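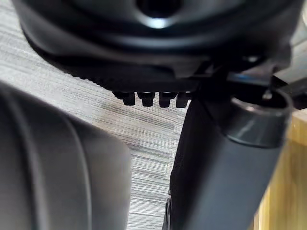

Black fitting with four downward protrusions, carpet behind.

WAMULBRIDGE LIBRARY AND HALL PRECINCT
Operations meeting — minutes
Tuesday, 4.00 pm, Billard Room

1. Previous minutes
Accepted with one correction: item 5 should read "supply air", not "return air".

2. Hall acoustics
The Haslam report was tabled. Speech is clear in the front half of the hall and poor under the gallery. The report recommends absorptive panels on the rear wall and a change to the speaker angle. The meeting agreed to price the panels first. Speaker work is deferred until the panels are in and the hall has been retested.
Action: Operations to obtain 2 written quotes.

3. Carpet tiles, reading area
Stock on hand is 40 tiles. Colour match with the existing floor is acceptable under daylight, less so under the evening lighting. Tiles to be laid at the children's end, where wear is heaviest, and the lifted tiles kept as spares if the backing is sound.

4. Booking system
The Drerkis system recorded 2,389 bookings for the year to date. Double bookings still occur when a regular hirer changes rooms by phone. Front desk to enter phone changes during the call. The supplier has been asked whether the change log can be exported; no reply at time of meeting.

5. Air conditioning
Filters changed. Noise at the north grille persists — the contractor suspects a loose damper blade. Inspection to take place outside opening hours.

6. Other business
After-hours book return: the flap is sticking. Hinge to be replaced under the maintenance contract.
Cycle racks: carried over to October.

Meeting closed 5.10 pm.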